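Chapter 4
Packaging and the Cost of Moving Goods

Every product a store sells has to be carried, stacked and stored before anyone buys it. Packaging makes this possible, and it costs money at each step. This chapter looks at how firms choose it and who ends up paying.
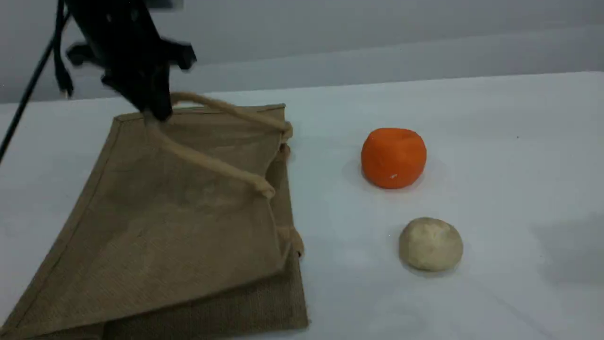 100 | Unit Two: Getting Goods to Market

Take Lumov, a housewares seller in the port town of Talpur. In March it ordered 1,000 jute bags from a mill, Tasus. The price per bag was low, but freight was charged by volume, and the bags took up more room than the buyer had planned for.
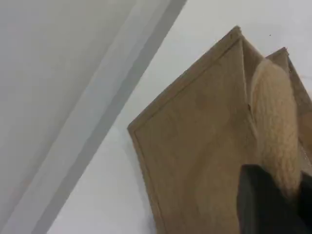 Freight charged this way is called dimensional pricing. A light carton can cost as much to ship as a heavy one of the same size, so firms try to cut empty space first and weight second.

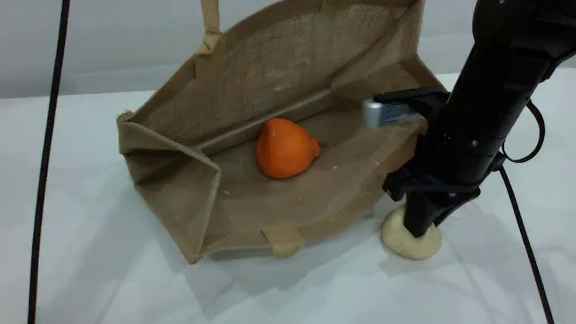
Dustemus, a rival seller, took another view, arguing that "a bag the customer keeps is advertising, and we book it that way." Its accounts put the bags under marketing, so its shipping costs looked smaller than Lumov's on paper.

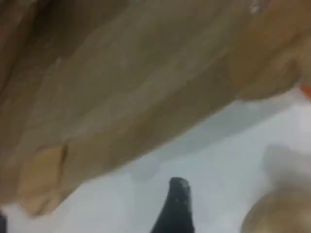
Figure 4.1 Tan-brown material with folds and creases.

Section 4.1 begins with the direct costs: materials, labor and freight. Returns and waste are covered in Section 4.2.

Key terms: dimensional pricing, direct cost, unit load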